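About Idska

We teach robot arms to deal with your stuff, starting with the stuff that doesn't want to be picked up. 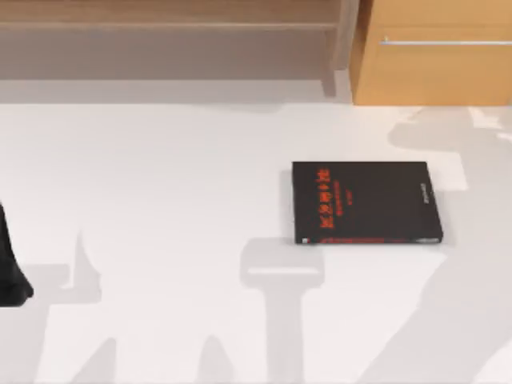

Words by Dilek Çınar, co-founder, Idska

14 shares | 2 comments

Every company in our line has a founding story involving a garage. Ours involves a rented office above a dry cleaner and a paperback that would not come off a desk. I had a perfectly good two-arm setup, a perfectly good pair of grippers, and a book lying flat. By lunch the book had won. By dinner I had called Erdem, who was supposed to be on vacation, and we had the beginnings of a business.

Idska makes a practice kit for two-armed robots. The kit is called Droster. You get a simulated room, a set of ordinary objects to put in it, and a long list of small jobs for the arms to attempt: lift this, turn that over, put it on the shelf, hand it from left to right. Your arms do their failing in software, where a dropped object costs you a mouse click. When they fail less, you move to the real ones.

The book in our room is black with red lettering, and it lies flat on a white floor near a wooden shelf and a cabinet. It is the first task in the kit. Customers tend to skip it on day one and come back to it on day three in a different mood. A flat, closed book gives a gripper very little to hold. People solve this with a fingernail and never think about it again. Robots don't have fingernails, and we've had some long meetings about that.

What you get

The standard license covers 59 objects and 30 room layouts. The objects are dull on purpose. We have had requests for dragons. We do mugs, boxes, books and things with lids, and if you want a dragon there are game studios for that. Furniture can be moved, lights can be moved, and the shadows follow along, which matters more than it sounds if your robot finds its way by camera. A system that has only seen clean, even light tends to take a shadow very personally.

Each task comes with a reset button, a score sheet and a plain-text note on what usually goes wrong. The notes are the part customers write to us about. Erdem writes them, and he does not spare anyone's feelings, including his own. The note for the book task begins "You will try to pinch it from above. Go ahead."

Skaser is the other thing we sell, and it's a service. You send us your arm model and your gripper, and we set them up inside Droster, check that the joints bend the way your joints bend, and run the full task list before you get it back. Turnaround is around two weeks. It was one week until we started promising one week.

What you don't get

Droster won't make your robot ready for a real kitchen. We say so on the order page and again on the invoice, and we still get the call. Simulated friction is a decent guess. Simulated cardboard is a worse one. We're working on cardboard. If a rival tells you theirs is perfect, ask to see it with a half-open cereal box and let us know how that went – we'd like to buy it.

We also don't build arms. We tried in our first year and the result is holding a door open in the hallway, a job it does very well.

Who we are

There are nine of us now, most with backgrounds in robotics, one from stage lighting (she's the reason the rooms look the way they do) and one from a moving company, who has stronger opinions on how to carry a cabinet than anyone with a doctorate. I look after the product and answer a good share of the support mail. If your reply came late at night and was a bit short, that was me, and I'm sorry, but you did have the gripper on backwards.

The task list has grown to 3,519 entries. Please don't run them in order. A customer did, starting in October, and wrote to us around entry 400 to ask if there was a point to it. We added a search box.

Trying it

The trial is free and includes one room, five objects and the book. No card needed. Bring your own arm model or borrow our generic one, which is a little slow but has a nice temperament. For prices, school licenses or Skaser bookings, use the contact form. Complaints about the book can go to the same place – we keep them in their own folder.

2 comments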